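Eliécer Ccori cleared tables at the Sakero cafeteria for 12 years. He now works at Kilier, teaching robot arms to handle cups and plates.

"I thought I'd be pushed out," he says. "My hours changed, but I kept my job."

The pay is better, he says, and his back hurts less. He misses the talk at lunch. On a busy day the old kitchen washed 2282 trays, and people shouted across the room the whole time.

"Thin plastic is the hard part -- you squeeze a little too much and it folds."

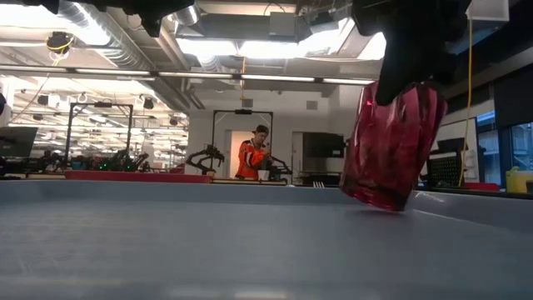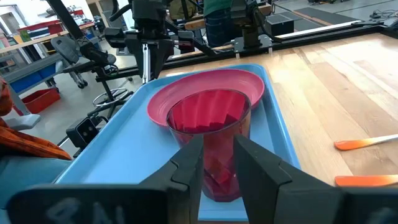

Four of his former coworkers have asked him how to apply. He tells them to expect a lot of repetition and to ask about the shift schedule first. Kilier plans to take on more people in May.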